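Free fruit scheme to reach every primary school in Redonton

Wednesday, August 29, 2018

Children at all 17 primary schools in the Redonton district will be offered a free piece of fruit each morning when the new term begins next week.

The scheme has been running since January at two schools, Steltwood Primary and Sinisness Infants, where fruit is handed out at the start of morning break. The district council agreed in July to pay for it to be extended to the rest of the area for the whole of the school year.

Fruit will come from Lumanlan, the wholesaler that already supplies the council's school kitchens. Deliveries will be made twice a week, on the same vans that bring vegetables for school dinners, and the council says this has kept the cost of transport low. Schools with no kitchen of their own will have their boxes dropped at the main office before lessons begin.

Until now, free fruit in the district has depended on what each school could afford. A few have run their own tuck shops selling apples and raisins, and others have asked parents to send something in. Tuck shops may carry on if schools wish, but they will no longer be allowed to sell crisps or chocolate during the morning.

Heads at the two trial schools told the council that take-up was slow in the first fortnight and then rose steadily. At Steltwood, most classes now eat together at their tables before going outside, which staff said led to less waste than letting children carry fruit into the playground. Sinisness tried both ways and settled on the same approach after Easter.

Bananas were the most popular choice at both schools, followed by satsumas and then apples. Pears did badly. The council has dropped them from the autumn order, although they may come back later in the year if the price is right – a decision will be made at half-term.

Older pupils at Steltwood asked for more say in what was ordered, and each school will now be able to swap one delivery a month for a different fruit from the wholesaler's list. Grapes will be cut lengthways before they are given to younger children, in line with the rules already followed at school dinners.

Parents do not need to sign up. Any child with an allergy to a particular fruit should already be on the school's records, but families are asked to check with the office in the first week that the details are up to date. Children who do not want the fruit on offer can bring their own from home.

Skins and cores will be collected in lidded bins and taken away with the kitchen waste. Some 300 of the bins have been ordered, and they should be in classrooms by the end of the first full week of term.

The council will look at the scheme again next summer before deciding whether to pay for another year. Schools have been asked to keep a simple weekly note of how much fruit is left over.
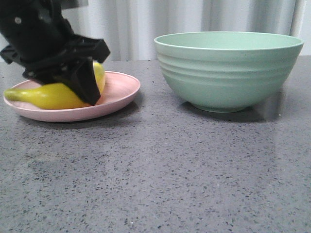 What parents need to know

Fruit will be offered from the first full day of term, including to children in nursery classes attached to a primary school. Nurseries that stand alone are not part of the scheme.

There is no charge, and it does not affect free school meals or milk.

Questions about allergies should go to the school office. Anything else about the scheme can be put to the school meals team at Redonton District Council, by telephone or at the town hall front desk during opening hours.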